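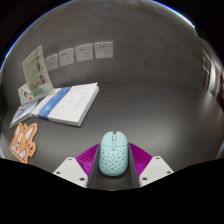 *The Tellivine gripper holding a computer mouse between its two ribbed fingers.*

The **Tellivine** is a hand-held, two-finger gripper designed by Embla Solberg and Fouad Ezzat in a shared workshop in Lasia, and it has been much loved (and much rebuilt) by the members there ever since. Its plans were first shared on September 27, 2021, and by the builders' own tally the design went through 42 test prints before that. The flexible purple fingers bend around whatever they close on, with dark pads on the inner faces, and they are carried on a pair of off-white plates. A later version, the Esteo, keeps the same fingers.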